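El vasito de papel y la mesa que recoge otro

Otra vez lo mismo. Tres de la tarde, alguien se toma el café, deja el vaso en la mesa y se va. Con la papelera al lado. Al lado! No en el pasillo, no en la planta de abajo.

En la oficina de Crabtree pasamos de tazas a vasos de papel en octubre. Que era más limpio, decían. 117 vasos a la semana y ni uno más limpio que una taza, lo digo como lo pienso. El vaso de papel nos ha vuelto vagos. La taza la friegas porque es tuya, el vaso no es de nadie.
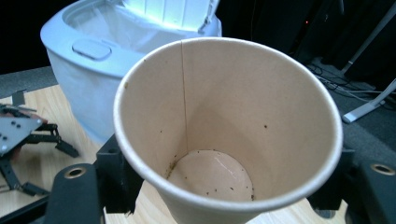
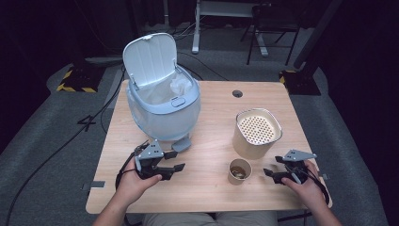 Motitas marrones en el fondo de un vaso; en la mesa, otro momento: un culín de líquido marrón y la papelera azul con la tapa abierta.

Y ojo con el culín. Si lo tiras tal cual, acaba en el fondo de la bolsa, y el que la cambia se lleva la sorpresa. Vaciar el vaso antes, treinta segundos como mucho. Luego a la papelera. No pido más.

Mi propuesta, que ya mandé por correo y no contesto nadie: volver a las tazas. 9 tazas, una por persona, y quien no la friegue que beba del grifo. En Devus lo hacen asi y siguen vivos.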